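Uniform Rental and Laundry Service: Frequently Asked Questions

Helov supplies, washes and repairs work clothing for clinics, dental offices, labs, kitchens and small workshops. The answers on this page cover the standard rental plan and the wash-only plan. If your office signed a separate agreement with us, the terms in that agreement apply.

Getting started

What is the difference between the rental plan and the wash-only plan?

On the rental plan we own the garments. You pick the styles and sizes, and we replace items when they wear out. On the wash-only plan you own the garments and we collect, wash, press and return them. Repairs are included with rental. On wash-only they are charged per item.

How many sets does each person need?

Most offices with weekly pickup order 11 sets for a full-time worker: five in use, five at the laundry and one spare. Part-time staff can get by with five or six. Kitchens usually need more, and we can work out a number with you before the first order.

Is there a minimum order?

Yes. The rental plan starts at four wearers. The wash-only plan has no minimum number of wearers, but there is a minimum charge for each pickup, listed on your price sheet.

How long does the first delivery take?

Allow three weeks from the day we have everyone's sizes. Orders with embroidered names or logos take a week longer. August is slow for our suppliers, and orders placed that month can run a few days over.

Sizing and styles

How do I find the right size?

We lend sizing kits at no charge. A kit holds one garment in each size from XS to 4XL. Keep it for up to a week and have each wearer try on the style they will be issued. Please don't order from a person's street clothes size. The Wurkard range in particular is cut wide in the shoulders, and many people take one size down.

Can I change sizes later?

Yes. Write the wearer's name and the new size on the request card in your delivery bag, or send us an email. The first size change for each wearer is free. After that there is a small charge if the garment has a name sewn on it.

Which styles do you carry?

We carry the Wurkard range of jackets, aprons and trousers, and the Pavliuk range of coats and scrub tops. The full catalog lists 237 items, counting each color separately. Discontinued colors can be washed and repaired but not reordered.

Pickup and delivery

When will you come?

Each customer has a fixed weekday. Drivers start at 6:30 a.m. and finish by mid-afternoon. We can't promise an exact hour, but the order of stops rarely changes, so your driver will usually arrive within the same hour each week.

What happens if our day falls on a holiday?

You will get a notice with the delivery before it. In most cases your stop moves to the next working day. Monday customers are affected most often and may want to keep an extra set per person.

Where should we leave used garments?

Put them in the bag we supply and leave it at the agreed pickup spot. Please don't use trash bags. They get mistaken for trash, and we can't replace garments that were thrown out by a cleaning crew.

Do we need to empty the pockets?

Yes. Pens are the most common cause of ruined loads. We check pockets before washing, but we don't catch everything. Keys, badges and jewelry we find are sealed in an envelope and sent back with your next delivery.

Washing and finishing

How are the garments washed?

Clothing is sorted by color, fabric and type of work. Clinic and lab items are never washed with kitchen or workshop items. Wash temperature depends on the fabric and is set from the care label.

Are garments returned folded or on hangers?

You can choose either. Folded is standard for shirts, scrub tops and aprons. Jackets and trousers come on hangers unless you ask otherwise. Folded items take up much less closet space, and many small offices switch to them for everything.

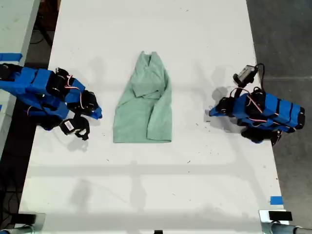
Folding a pale green garment: one sleeve crossed over the front.

If you prefer hangers, please return the empty ones in the side pocket of the delivery bag. Bent hangers can go back too, and we recycle them.

Can you use unscented detergent?

Our standard detergent has no added scent. If someone on your staff has a skin reaction, call us and we will add an extra rinse to that person's items. There is no charge for this.

Will stains come out?

Most will. Blood, coffee and cooking oil usually come out if the garment reaches us within a week. Hair dye, iodine and permanent marker often leave a trace. On the rental plan, a garment with a stain that still shows after two washes is taken out of use.

Repairs, loss and damage

How do I ask for a repair?

Tie one of the yellow repair tags through a buttonhole and mark the box that fits the problem. Buttons, snaps, hems and small tears are fixed before the next delivery. Zippers take an extra week.

What if something is missing from our delivery?

Compare the bag with the packing slip and tell us within five working days. Each garment has a number on the inside label, and we can look up when it was last checked in. Missing items generally turn up within two deliveries.

Who pays for lost garments?

If the last check shows the garment went out to you, we bill its remaining value. If it shows the garment came in to us, we replace it.

Billing and contact

How are we billed?

Invoices go out once a month and are due in 30 days. The rental charge is per wearer, per week, whether or not all the garments are sent in.

Can we pause the service?

Yes, for up to four weeks a year, with two weeks' notice. During a pause you pay half the weekly rental charge. Wash-only customers pay nothing.

How do we cancel?

Send written notice 60 days ahead. Rental garments must be returned at the last pickup.

Who do we contact with other questions?

Orysia Skoryk handles customer accounts and can be reached through the Coltitau office, extension 245, from 8 a.m. to 4:30 p.m. on working days. For a problem with that day's delivery, call dispatch at extension 545.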